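Filed under: Home & Garden, Musings, Robots
Search this blog Search

My sister called a little after nine in the morning to ask whether I had bought the robot yet, and I had to tell her no, and then of course I had to tell her why, and by the time I was done my coffee was cold and she had folded two baskets of laundry with the phone on her shoulder. I mention it because two baskets of laundry on one phone call is still a better record than anything I've seen from a machine this year!

Some of you will remember that I've been following the home robot business since June, when my neighbor Ghazal Tabrizi started working at Sona, the little software outfit over in Rimdale. Ghazal's group trains arms to do chores in simulation before anybody lets them near a real kitchen. She has been very patient with me. I ask her the same thing every time (can it do my bathroom?) and she always says "which part of your bathroom?" and I have slowly come to see why she asks.

Take cleaning the mirror. I've done it every week of my adult life and never thought of it as more than one job. Ghazal has it broken into pieces on her whiteboard: find the bottle, get hold of the bottle, lift it, turn it so the nozzle faces the right way, squeeze, put it down without knocking over the toothbrushes, find the cloth, and then wipe, which she has written in capital letters with a box around it. Her team has spent most of its time on the getting hold part. They ran 3819 practice grasps on bottles over one stretch, all in the computer, and 2362 of them ended with the bottle held the way they wanted.

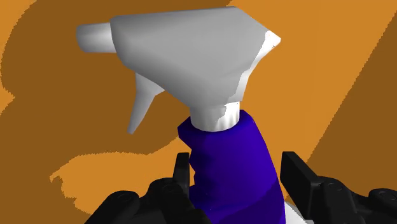
I did the arithmetic on the back of an envelope and it comes to a bit better than three out of five, and I said that sounded low to me, and she said I should have seen where they started. Fair enough. I burned rice for years before I got it right, and I had a grandmother standing beside me.

The squeezing is a whole other matter. Think about what your own hand does with a sprayer. Your palm and your bottom fingers have hold of the thing while one or two other fingers pull the trigger, and your wrist is aiming all the while. A gripper with two fingers has used up both of them just hanging on. So either you give the robot a second arm to work the trigger, or you give it a fancier hand, or you change the bottle, and Ghazal says people argue about this over lunch with real feeling. I'm in the change the bottle camp, myself. A little electric mister with a button on top would suit me too, with my thumb being what it is these days.

Meanwhile I do have one machine in the house that earns its keep, and that's the floor vacuum, a Bukik, which I bought used for $400 and named Gerald. Gerald gets stuck under the hall radiator and he's afraid of the black rug. But he does the kitchen every night and I haven't swept in there since spring. He does one thing, on a flat floor, with nothing to pick up. I think that's where we are, more or less.

The next step up the ladder is the counter wiper that Khamphan is showing at the hardware store, which costs $459 and wants you to clear the counter first. Well, clearing the counter is the chore! Once it's clear I can wipe it myself in the time it takes the kettle to boil. I told the young man so and he was very nice about it and gave me a pen.

I'm still hopeful, though. Ghazal has promised I can come by and watch when they try the mirror on the real arm, and I've offered to bring lemon bars and my own cleaning cloths, the good old ones that used to be Dad's undershirts. I'll write it up when I get home.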